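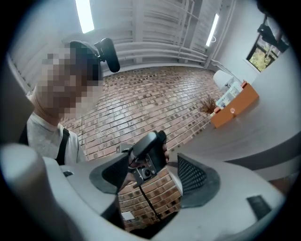

## 4. Fixing the Mitetti rail to a brick wall

The instructions in this section apply to indoor walls of exposed brick. For plastered walls, refer to Section 3. The rail must be fitted by 2 adults.

### 4.1 Choosing the position

1. Inspect the wall at the intended height. Do not use bricks that are cracked, flaking or loose.
2. Check for hidden pipes and electric cables with a suitable detector.
3. Hold the rail level against the wall and mark the fixing holes in pencil. Each mark should fall near the middle of a brick.
4. Where a mark falls on a mortar joint, move the whole rail sideways until all marks are clear of the joints.

**Note:** In a running bond wall the upright joints are staggered from one course to the next. Keep the whole rail within a single course wherever possible.

### 4.2 Drilling and fixing

1. Switch off the power to any circuit in that part of the wall.
2. Drill each hole with the masonry bit supplied in fixing pack 3690. Do not use hammer action on old or soft brick.
3. Remove all dust from the holes and push in the wall plugs until they are flush with the surface.
4. Offer up the rail and insert the screws by hand.
5. Check the level again, then tighten the screws in turn - the outer pair first.

**Caution:** Wear eye protection and a dust mask while drilling. Keep children and pets out of the room until the dust has been cleared.

**Caution:** Do not hang anything from the rail until every screw has been tightened.

### 4.3 Cleaning the brickwork

Brush the wall with a soft, dry brush. Pencil marks may be removed with a plain white rubber. Do not use acid-based cleaners near the rail, as they will damage its finish.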